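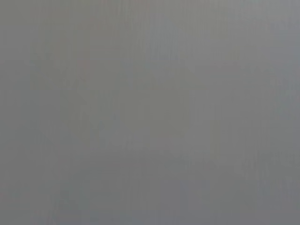 Gray, slightly lighter toward the upper right.

Fistden: subtitle and audio changes for the fall season

The Fistden screening club moves to its new playback setup with the next program, and members who watch from home will need to change two settings before then. The hall screenings are not affected.

Films on the member site have been served through Kirnora until now. From 2021-09-11 they are served through Jumbridge, which handles subtitles as a separate track. Subtitles will be off by default. To turn them on, open the player menu, choose Text, and pick a language. The choice is stored per device, so anyone who watches on both a television and a laptop has to set it twice.

The second setting is audio. Jumbridge offers a stereo mix and a surround mix for most titles. If the surround mix is sent to a two-speaker television, dialogue can come out much quieter than music and effects. Select Stereo under the Sound heading. Daiane Bittencourt tested both mixes in July on the animated feature Hajji and found the stereo track clear at normal volume. The surround track needed a receiver.

Of the 38 titles in the fall list, 27 have English subtitles and six have none in any language. Those six are silent shorts with title cards, and the cards have been left in the original language. Printed translations can be picked up at the desk, and a text version is linked from each film's page.

Hajji runs 100 minutes in the version we show. A longer cut has been listed elsewhere, with a different opening and an extra song over the credits, but our license covers only the shorter one. Members who have rated the film under the old system will find their rating carried over. Written reviews are not carried over and should be copied out before the switch.

Watch lists transfer without any action. Playback position does not, so a film left halfway through will start from the beginning. Use the chapter menu to return to your place.

Problems with sign-in go to the membership desk. For problems with picture or sound, include the film title, the device and the browser or app version in your message.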